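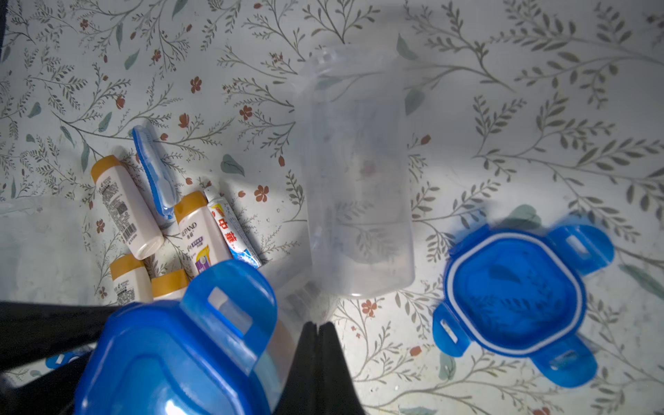
4.2 Container handling on the shared bench

The container task was the last one added and took most of March. Build is the same as in Section 3: two arms on one front rail, printed tablecloth on the floor of the enclosure, one small camera on each wrist and one looking at the whole workspace. No force sensing anywhere. Everything was put together in the back half of Jirnier, a members' workshop, evenings mostly.

The task is lids and travel-size toiletries. Clear plastic containers, blue snap-on lids with locking tabs. Policy trained on 92 demonstrations, all teleoperated by the two authors, 30 of them recorded in one long Sunday session. Clutter was left on the table on purpose and moved between runs, see Figure 4.
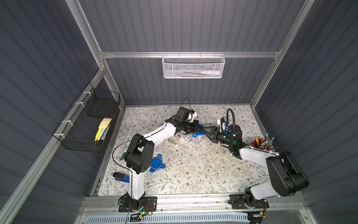 Figure 4. Workspace with both arms over the table, lidded container below the grippers. Stapler, star-shaped toy and pen cup are distractors.

Two things gave trouble. First, the clear walls. The tablecloth pattern shows through the plastic and the early Trodex detector would put the edge of the container in the wrong place, sometimes by a full finger width. A plain cloth would have been easier but we wanted to keep the pattern for all tasks in the paper. Lowering the exposure on the wrist cameras helped some. Second, the tabs. They stick out past the lid and a finger coming in from the side catches on them -- we lost nearly a week to this before changing the approach angle in the Surdu planner.

Grasping across the body with the container on its side was more reliable then grasping the lid, and is what we use in all the results below (Figure 5). Finger pads are stock. Grip closing is position controlled with a fixed limit, tuned by hand, not pretty. 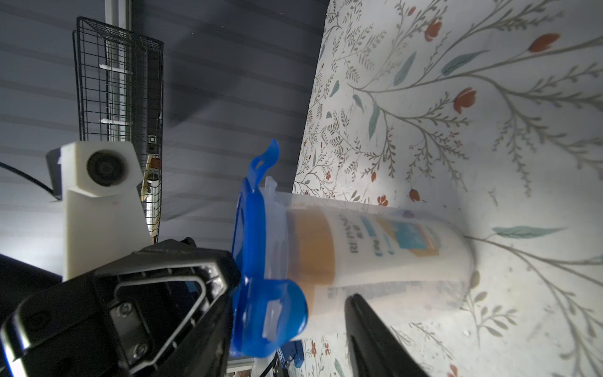 Figure 5. Wrist camera view, container held on its side between the fingers, lid on.

Evaluation was 675 attempts over both arms. Failures were logged by hand in a spreadsheet and sorted afterwards into slip, tab catch, missed edge and other. "Other" is mostly cable snags, which we did not seperate out. Per-arm numbers are in Table 2.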